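By Sobia Afridi – October

My hands go dry the moment the heating comes on, so I've been trying the Nurnetti balm every night for almost 14 days. It's thick stuff – you only need a dab.
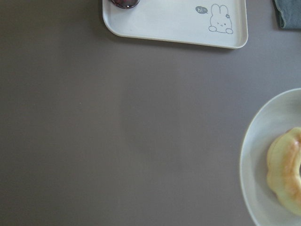
What I tried first

The D'Souza cream smelled lovely but sat on my knuckles like candle wax, and I left greasy marks on my book.

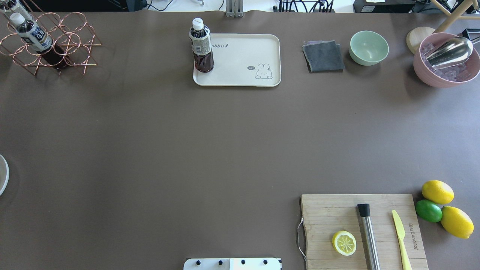
I gave the rest to my sister, who is much less fussy, and went back to cotton gloves at bedtime.

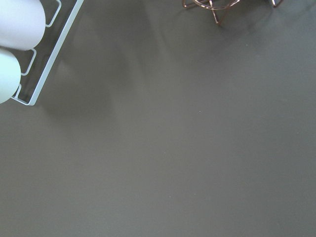 White wire rack, close up

The gloves do help, even if I feel a bit silly in them.

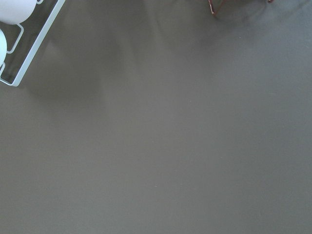 Washing up is the real trouble for my skin. I'm trying to wear rubber gloves every time now, and a white rack like this is a good place to hang them. Then balm, then tea!

Last updated: October
13 comments
2 shares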